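# Robot arm joins the returns bench at Kavico, asks for nothing, gets a parking complaint

CLEKISHOLM – The returns department at Kavico, the electronics mail-order firm on the north side of town, has had a new colleague since September. It doesn't eat lunch, and it has already been blamed for using up the good outlet.

The robot arm works at one end of the sorting bench, where small computer accessories come back from customers who ordered the wrong thing, or the right thing twice. It picks up a box, turns it for the scanner and sets it down in whichever bin the software prefers. Card readers, adapters and short cables are its specialty. Anything in a padded envelope still goes to a person.

The person is often Hadiza Isah, who has worked returns for 3 years and used to do the whole bench by hand.

"I was told it would take the boring part," she said. "It did take the boring part. The boring part was also when I listened to my audiobooks."

Isah's job title has been changed to exceptions lead. An exception, under the new system, is a package the arm won't deal with: crushed corners, missing labels, a box with a different product inside, a box with a sandwich inside (once). She now handles 78 of them on a normal shift, and says she spends more time thinking and less time reaching.
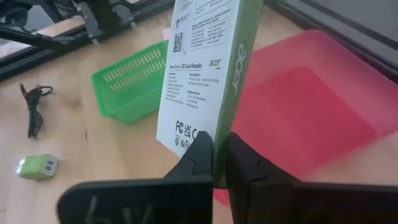 Kavico bought the setup from Doltari, an automation supplier that sent two technicians and a binder. The technicians left after a week. The binder is still being read, mostly by Olanrewaju Yusuf, the shift supervisor, who keeps it at his desk under a mug.

"Page 40 says the operator will quickly develop confidence," Yusuf said. "I'm on page 52 and I'd like to go back and check."

His main worry before the arm came was speed, and speed has been fine, if not thrilling. A practiced worker is still faster on a single box. The arm makes up the difference by not going to the restroom. In its best week so far the bench cleared 1468 returns, a figure that was printed out and taped to the break room refrigerator, where someone added "you're welcome" in pen. The handwriting is believed to be human.

The changes for staff have been smaller than either side predicted. No one on the bench has lost a job. Two people moved to outbound packing, one happily. The evening shift now starts at 4 p.m. instead of 3, which Yusuf says was coming anyway and which the evening shift says was not.

Workers did win a pay step for anyone trained to restart and clear the arm after a stop. Divya Pai, who speaks for the warehouse staff in talks with management, had asked for it to apply from the first day of training. The company offered the last day. They settled on the middle, along with a one-time payment of $300.

"People kept asking me if the robot was going to join up," Pai said. "I told them it would have to come to the meetings like everybody else."

There is the matter of the parking. Spare parts for the arm arrive in a van that likes the two spaces nearest the door, and a note on the subject has been up on the bulletin board for some time. Management is aware of the note.

Operations manager Folasade Ogundipe said a second arm is being considered for the Csizmadia Street building, which handles larger items such as printers and keyboards. No decision has been made – she would like to see how the first one copes with the weeks after the holidays, when the returns pile up and the boxes come back held together with gift wrap and hope.

Isah has asked for a second outlet.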